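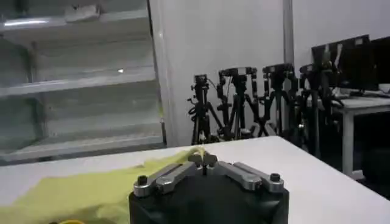

Laughing at Ourselves: Forfeits and Dares on the Television Panel Show
Media and Society project report
Group members: Joyce Simiyu, Obadia Gachanja, Chin-lung Ho
Supervisor: Ilse Voß
May 6, 2021

1. Why we picked this topic

All three of us grew up in houses where the television was on from teatime until bed, and when Ilse asked for a subject we would be happy to live with for months, the conversation went straight to panel shows. Joyce wanted to do the jokes and Obadia wanted to do the hosts, so we settled on the forfeit - the moment when a guest gets an answer wrong and has to sing, wear something silly or put a hand in a bucket. We wanted to know why people at home enjoy it so much, and whether they enjoy it more when the guest plainly doesn't.

2. What we watched

We chose the late-evening quiz Nulinholm Nights and its rather gentler rival, The Laizer Round, and watched 40 episodes between them, starting in December. Chin-lung drew up a viewing sheet with a space for the forfeit, who had to do it, how the other guests behaved and how long the laughing went on. The first version of the sheet was far too fussy (there was a box for "type of hat") and we threw most of it out after the first weekend.

We also held 2 group discussions, one at Dangate library and one over video call with viewers in Prirkow, who were wonderfully chatty and kept us well past the time we had booked.

3. What we found

On Nulinholm Nights the forfeit nearly always goes to the guest who is already doing badly, and the regular team captains are let off lightly. The Laizer Round does things differently and makes the host join in, and both our groups said they liked this much better. One lady in Dangate told us she could "relax and laugh properly" once the host had custard on him too.

Food forfeits got the loudest studio laughter, but the Prirkow viewers found them a bit tiresome and remembered the singing ones far more fondly. We hadn't expected that at all!

Wafula Mohamedi, who used to warm up studio audiences and very kindly gave us an afternoon, pointed out that the crowd has been told to be generous before filming starts. After that we went back over our notes on laughter and trusted them a good deal less.

4. What we would change

We would speak to younger viewers, as both groups leaned towards retired people who were free in the daytime. Obadia would also like to look at clips shared online, where the forfeit is often all that anyone sees of the programme. Our viewing sheets are in the appendix, hats and all, and Ilse has the discussion notes if anybody would like to read them.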